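Sorting the Parts Drawer: Our Small Electrical Components Project

Project report, Solness workshop course, second term

Share 8 | Comments 3

When our group was first given a topic for the term, we were hoping for something with a motor in it, or at the very least something that lit up. What we got was a set of drawers. The electrical workshop at Solness has a tall gray cabinet by the window, and over the years it has swallowed up every switch, breaker, capacitor, cable and connector that came out of a finished class project. Our task was to work out what was in there, decide what was worth keeping, and come up with a way of storing it that a new student could understand without having to ask. We grumbled a bit on the way home that afternoon, and then by the second week we were so deep in it that we were staying past dinner!

We started by emptying everything onto the benches, which we would not recommend doing all in one go. There were 80 small drawers and most of them had labels, but the labels had been written by many different hands and a fair number had nothing to do with the contents. One marked "fuses" was full of rubber feet. Another one, marked "misc," held nothing but a single bent key, and we kept it in our project box as a mascot until the end of November.

Our first idea was to sort by size, big things at the bottom and little things at the top. It looked lovely and worked badly. A student looking for a switch had to search every level, as switches come in all sizes, and the first classmates we tried it on were very polite about it but took ages to find anything. So we took it all out again (more sighing) and sorted by what a part does in a circuit. Things that make or break a connection went together, so rotary switches, push buttons and breakers ended up as neighbors. Things that store charge had their own column, and anything that carries power from the wall got the big drawers down low, where a long cable can be coiled up without a fight.

The labels took far longer than the sorting. We wanted words an ordinary beginner would use, and we argued for most of one evening over whether "connectors" was clear enough or whether it needed a little drawing beside it. In the end we gave every label a drawing – one of us turned out to be quite good at them – and put the plain name underneath in capital letters. The old Vokari catalog on the workshop shelf was a great help with the names, and we checked the odd ones against the Rathjen handbook in the library.

We also wrote a short handling guide, 2 pages, to hang on the side of the cabinet. It says to lay out a mat before you start, to put small pieces in a tray, and to keep cables to one side of the table so they don't sweep everything onto the floor. That last rule came from painful experience. It also asks people to pass a part across by its body or its end and to leave the wires alone, as plenty of the older pieces we threw out had simply had their leads pulled loose.
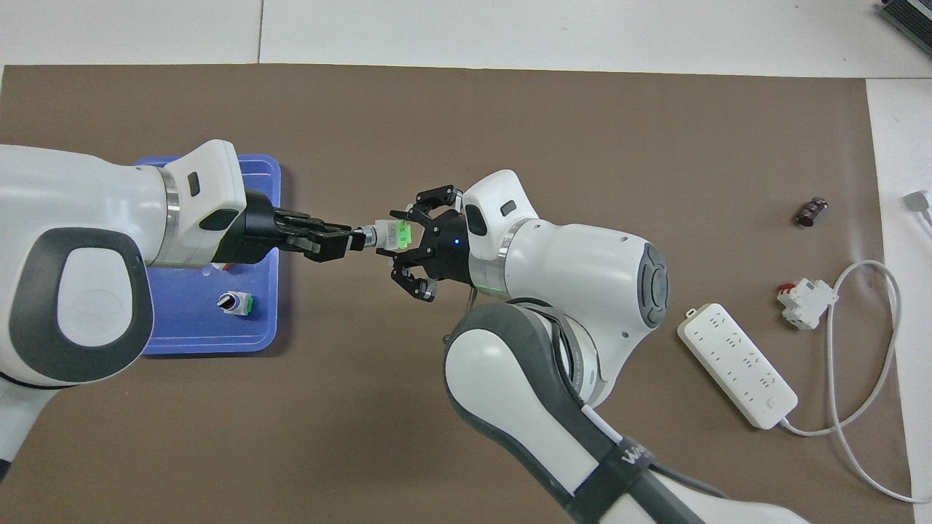 Color was a part of the work we hadn't planned for and ended up enjoying very much. When you tip a drawer out on plain brown paper you notice how many of these parts come with a bit of color on them already, a red toggle on a breaker or a green base under a switch, and it seemed a pity to ignore it. We thought for a while about using those colors as the code for the whole cabinet. It fell apart as soon as we looked at capacitors, which come in anything the maker fancies, so the code went onto the drawer fronts in the form of stickers and the parts were left to be whatever color they liked.

For testing we asked classmates from the Vito study group to find a list of parts in the cabinet and put them back again afterward. Finding went very well, and the drawings got a lot of kind words. Putting back was weaker. Breakers kept landing in with the switches, which we can't really blame anyone for, and the power strips were often left out on the table with their cables trailing. We have made those two labels bigger and moved the power strips up one row.

If we had another term we would like to add a checkout sheet and do something about the screws, which we never got to. They are still in the coffee tin on top of the cabinet.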